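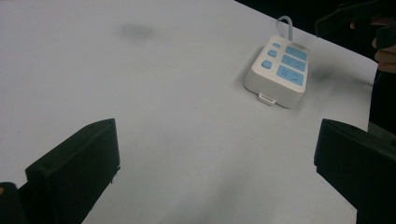
Flatel spent the fall gathering examples of everyday handling jobs for Swai, its learning system for grippers. The set now holds 3,675 recordings, 1,628 of them with plugs, switches and power strips. The project lead at the company's Lornholm workshop spoke with Umlow on a Wednesday afternoon.

"Power strips were slow going," the lead says. "You have a cable pulling one way and your two fingers pushing the other. People tense up and the motion gets jerky."

Operators work with hand-held grippers and start each recording with the jaws open. Sessions stop after two hours. "Past that, the approach gets lazy, and the system learns the lazy approach too."

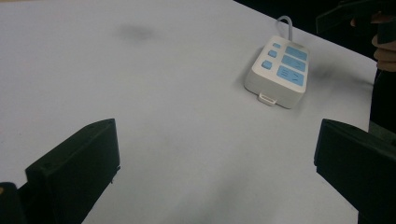
What happens to the recordings that go wrong?

"We keep most of them and label them. We threw out 330 at the beginning and I regret it. A missed grasp followed by a second try is useful to the model."

The next batch is due in December and will add 900 recordings, mainly drawers and jar lids. The lead wants more left-handed operators for it. "Almost everyone we have is right-handed, and it shows in the data."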